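Duplicate rows after import, merge or delete?

tinroof_dana
So I inherited the household inventory database for our quilting and linens swap group and I'm in a bit over my head. It lives in Istura, the previous person kept it in spreadsheets before that, and somewhere in the move everything with a comma in the name got imported twice. I've got 173 duplicates. Istura has a Merge Records button but it grays out the second I pick more than 2 rows. Am I supposed to do this pair by pair?? I'd be there until August.

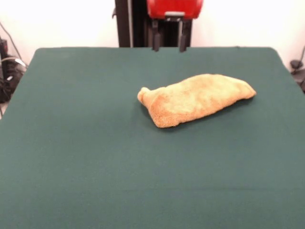

My bigger worry is which copy to keep. One has the color filled in and the other has the notes, and the colors are a mess anyway. Take a bunched-up tan towel like that one, on a green tabletop. I've got the same sort of thing down as "sand," "Tan," "tan " with a space after it, and "gold?" with the question mark. Does merge care about that stuff?

Afonso Neves
Don't use the button. Export the table, sort by name, clean it in a spreadsheet, wipe the table, import again. Half an hour, tops.

pkettle
Please don't wipe the table!! If your loans table points at item IDs, a fresh import hands out new IDs and every loan ends up pointing at nothing. Ask me how I spent my spring break.

Afonso Neves
Only if you let it generate the IDs. Keep the ID column in the export and map it on the way back in. I've done it with 2,000 rows and lost none.

pkettle
Sure, and if she misses that one checkbox she's toast. She said she's in over her head. 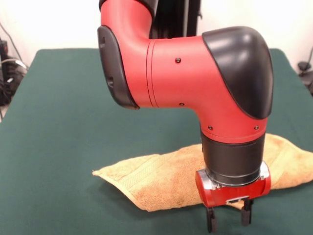
Red and black arm over the folded towel, dark green table cover.

Faith Mutiso
I'm with pkettle on this one. Make a backup first (File, then Snapshot), then write a query that groups by trimmed, lowercased name and shows the lowest ID in each group. Point the loans at that lowest ID, and only then delete the others. It's three short queries and you can look at the results after each one. Oh, and fix the trailing spaces before anything else or the grouping will miss them.

tinroof_dana
OK that sounds doable, I think? I made the snapshot. Does Wosgate do the grouping for me? Somebody in the other thread said it's free for small databases.

Faith Mutiso
It'll find them, but it picks the keeper by newest edit, and you said the notes are on the other copy. I'd do it by hand.

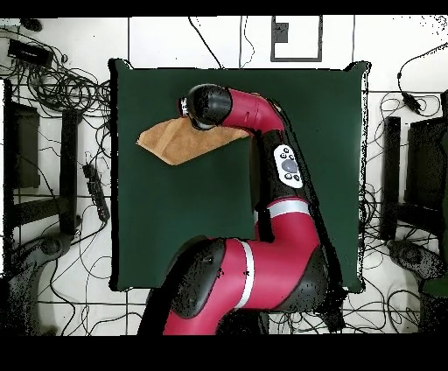
Also, once you're done, put a unique rule on the name plus color so it can't happen again. And turn color into a pick list while you're in there. Free text is how you got "gold?" in the first place.

Afonso Neves
A unique rule on name plus color is going to bite her the first time somebody donates two matching pillowcases. Use a quantity field.

Faith Mutiso
Fair, I forgot it's a swap. Quantity field, then the rule.

tinroof_dana
Ran the first query and I'm down to 8 it can't match up, all typos. Doing those tonight. Loans look fine so far, knock on wood.

Related topics
Istura snapshot won't restore on older version
Trailing spaces in text fields, best way to strip?
Moving from Eynon to Istura, what breaks
Callonness report builder prints blank last page
Pick list or lookup table for colors?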